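# 5. Setting up a chore: hanging and taking down light items

October 2022

This section covers chores where the arm lifts a small item by its handle or loop and puts it on a hook, or takes it off again. The worked chore is a calligraphy brush rack.

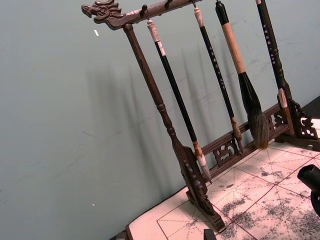
Read section 4 first if you have not yet taught the arm its resting position. You will need the Haugen arm fitted and switched on, the Kuta control panel and a clear table.

## 5.1 What to expect

Hanging things up is one of the harder household chores for a machine. A person finds the hook by feel as much as by eye. The arm has to see the hook, see the loop, and bring the two together without knocking whatever hangs next to them.

In our trials at Prudine the arm took a brush down cleanly in 90 tries out of 100. It hung one back up in 39. Those figures come from a rack that had been taught by someone who knew the system, so your first day may go worse. If you only need items taken down and laid flat, you can leave the arm to it after checking. If you need them hung back, plan to stay in the room.

The arm is also slow. Clearing a rack by hand is much quicker, and this chore is offered for people who find reaching or gripping difficult, or who want to test what the arm can manage.

## 5.2 Preparing the rack

1. Stand the rack on a firm, level table. Both feet must sit flat.
2. Leave a gap behind the rack if you can. A plain wall is a good background, but strong shadows on it can be mistaken for handles.
3. Move side lamps until the shadows are soft, or turn them off and use the ceiling light.
4. Fix any loose paper under the rack with low-tack tape. Practice sheets with printed grids are fine to leave in place.
5. Check that each brush hangs freely and has stopped swinging.
6. Take down anything fragile, valuable or borrowed.

> **Caution:** Carved racks have thin parts that break easily. Set the force limit to 2 before the first run and do not raise it for this chore.

## 5.3 Teaching the hooks

1. On the panel, choose **Chores**, then **Hang and take down**, then **New**.
2. Guide the arm by hand until the open grip is level with the first brush, a hand's width away.
3. Press **Mark**. The panel shows the view from the wrist camera.
4. Tap the hook on the screen, then tap the place on the handle where you want the grip to close.
5. Repeat for each brush, working from the side nearest the arm.
6. Press **Save** and give the rack a name.

Choose a grip point on the bare handle. Never choose the bristles, and avoid wrapped bands and caps, which may slip or come away.

**Note:** Dark hooks under a dark bar are hard for the camera to pick out. If the panel says "Hook not found", put a scrap of white card behind the bar while you teach, then remove it. You may have to do this more than once.

**Note:** Brushes of different thickness need their own grip width. Do not copy the setting from a slim brush to a thick one – the grip will push the thick one aside before it closes.

## 5.4 First run

1. Clear people and pets from the reach of the arm.
2. Keep one hand near the stop button.
3. Choose **Take down, one item** and press **Start**.
4. Watch the lift. The loop should rise clear of the hook before the arm pulls away.
5. If the rack tilts or slides, press stop at once and go back to 5.3, step 4.
6. Run the same brush 5 times before moving on to the next.

When all the brushes come down reliably, try **Hang, one item**. Begin with the end hook, where there is a neighbour on one side only.

> **Caution:** Do not use this chore with wet brushes. The arm cannot tell wet from dry and will drip ink along its path. Ink in the wrist joint is not covered by the guarantee.

## 5.5 If it goes wrong

**The arm lets go too early.** The loop was touching the hook but not over it. Raise the hang height by one step.

**Two brushes come down together.** Their loops are tangled. Separate them by hand and start again.

**The arm stops and shows "Unsure".** It has lost sight of the loop. Wait for the brush to stop swinging and press **Retry**. After two retries, do that item by hand.

**The chore worked in the morning and fails later.** The light has changed. Teach the rack again with the curtains closed, and save it under a second name.

Washing, reshaping and drying brushes are not supported. Līga Paju and Baiba Ots tested washing at the Flullham workshop in July, and the bristles were left splayed too often for us to include it.

For cups, keys and other looped items, carry on to section 6.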